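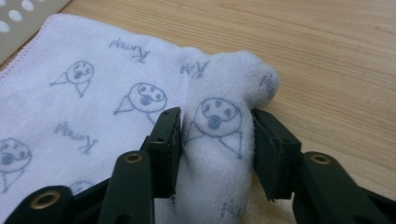

Gurklow opened its finals series against Skirkis with an 82-74 win on Friday, July 12, 2019, in front of a crowd of 600 at the Bouazza Street stadium. Guard Ismail Ezzat led the scoring with 27 points, 11 of them in the last quarter. The club's merchandise table was open before tip-off and at half-time, with caps, scarves and white hand towels printed with an animal face and edged in pink stitching. Towels were $8 each.

Skirkis led by 2 at the main break but lost centre Tom Reddin to his fifth foul early in the final term. Gurklow then scored nine straight points and was not headed again.

"We rebounded better after half-time," Ezzat said. "Our defence did the rest."

Game two of the best-of-three series is at Skirkis next weekend. Tickets are $15 for adults and free for under-12s, and 500 seats have been set aside for visiting supporters.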